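Itby Shop Notes
6/12/22

Can it wipe down a bench yet?

I've been putting off this item because every time I sit down to write it, something new lands in my inbox and I have to go read it first. So this is a snapshot of where chore robots stand as far as one very keen reader can tell, and if you read it in the fall you should probably add a little salt.

The question came from Anitha Krishnan, who wrote in after the March issue. She runs a small finishing shop and wanted to know whether any of the arms we keep going on about could do the dull half of her day: clear the bench, wipe it, put the clamps back where they live, sweep. She wasn't asking about welding or palletizing, which have been handled by big caged machines for a long time. She meant the stuff you'd hand to a teenager on a Saturday.

I love this question! It's a much harder one than it sounds, and I've had a great time chasing it.

Start with wiping. A flat surface looks like the easiest job in the building, and for a person it is. You lean on the cloth, you feel the drag change when you hit a dried spot, and you go back over it. A two-finger gripper has no such luck unless somebody has given it a force sensor and a good reason to trust it. Press too lightly and you're dusting the air. Press too hard and the arm faults out, or it shoves the bench across the room. The people at Plellum have been working on this with a foam pad that the gripper holds like a sandwich, and their write-up says they ran 900 wiping passes over a set of test panels. They called 698 of those good enough that they wouldn't send a person back over the spot. I think that's terrific for a general-purpose arm, and I also wouldn't want to eat off the rest.

What trips these systems up is so often the plain stuff.

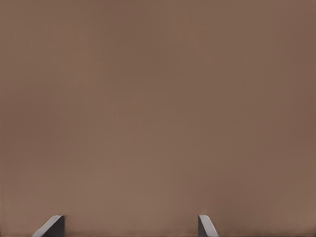 A surface with one even color and no markings gives a camera very little to hang on to. Depth gets vague, the software can't always tell how far it has moved, and the closer you get, the worse it can be. We have the same trouble parking next to a blank wall, but we can glance at the mirror or put a foot down. A lot of the better setups now use a second camera farther back, or they simply go down slowly until something touches. That second way is slow to watch and I find it weirdly charming, like a cat testing a bath.

Putting clamps away is further along than I expected. If the clamps are all one kind and the rack doesn't move, you can have this today – it takes an afternoon of teaching and a bit of patience. Mix in spring clamps, a tape measure and a glove and the success rate drops off fast. Gloves are terrible. So is anything with a cord.

Sweeping I'd split in two. Open floor, sure, the round vacuums do fine and have for years. Under the table saw, between the legs, with offcuts and a stray hose, no. I haven't seen anything I would leave alone with that.

Then there's practice time, where I get really excited. Much of the early learning now happens in simulation, where an arm can fumble the same reach all night long and never chip a fingertip. The folks on the Vavumwood project (it's a small one, 5 people, all part time) build practice worlds for shop chores, with benches and bins and racks you can swap around. They told me the hard part is making the simulated mess messy enough. Real sawdust clumps. Real rags fold in ways that make the computer sweat. A skill that looks polished on screen can fall apart on its first real bench, so they go back and forth between the two and keep notes on what breaks.

They shared a page of those notes with me and it's wonderful reading. One line just says "missed the table, very confident."

So, Anitha, my answer for your shop. Wiping one bench of known height, with the tools already cleared, is close and I'd try it if you like tinkering. Sorting one kind of clamp is here. The full Saturday list in one go is a good way off, and I'd be wary of any demo that shows it without telling you how many takes it took.

If you do want to try something small, Sugawara's beginner course runs for 16 evenings and gets you from unboxing an arm to having it follow a path with a pad in its grip. I sat in on a couple of the early sessions and went home grinning. Bring your own pad, because the ones in the drawer are pretty chewed up.

Next issue I'm hoping to look at laundry folding, and I already have a stack of reader mail on it. Keep it coming, especially if you've tried something at home and it went badly.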